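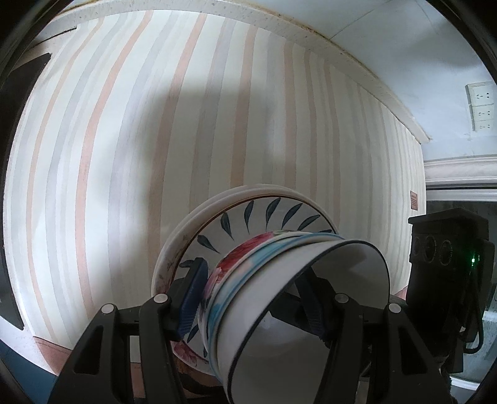

Guides > Data collection > Stacked crockery

Overview | Hardware | Guides | Results | Forum

Recording stacked dishes with a hand-held gripper

By now you'll have your Zorklow gripper calibrated and you'll have recorded a few easy single-object tasks, so let's move on to crockery, which I'm very fond of and which will try your patience a bit. This is the method we used for the dish part of the Tidier dataset, and I've tried to put in all the little things I wish I'd written down at the start.

We recorded 2,014 demonstrations over the summer and kept 1,177 of them. That sounds wasteful, I know, but most of the rejects came from our first fortnight, when we were still gripping everything far too quickly.

Setting up

Put the room camera where it can see the whole table and leave it alone for the entire session. Check that its light is green before each batch. Plain walls are fine, but please don't go hunting for them! Our policy trained only in the lab did badly in real kitchens and dining rooms, and patterned wallpaper, glass doors and awkward shadows all helped once we let them in.

Choose dishes that don't match. A big plate at the back with a couple of bowls nested in it is a lovely hard case, as the rims sit at different depths and the fingers have to find a hold on the whole lot.

Recording a pick

1. Start with the gripper open and well back from the stack, and hold still for a moment so the tracking settles.

2. Come in slowly with one finger going inside the front bowl and the other on the outside of the stack. The ribbed pads should meet the china flat.

3. Close gently until the pieces stop shifting against each other, then lift. A little tilt is fine, and I'd keep those takes.

4. Set the stack down, open fully, and back away before you stop recording.

Do 24 takes, then swap the dishes and have a cup of tea. Tired wrists make jerky paths, and the Lehtinen filter will throw those out anyway.

Training

Run the Wernex script with the default settings and 3 seeds. Look at the spread between seeds before you get excited about any one of them (I've been caught out by this more than once).

Comments

pegboard: Does step 2 work with mugs? The handles keep catching on my left finger.

saltmarsh_lab: We turn the handles away from both fingers and it's much better. Lovely guide, thank you.

pegboard: Will try that, cheers. Is there going to be a page on cutlery?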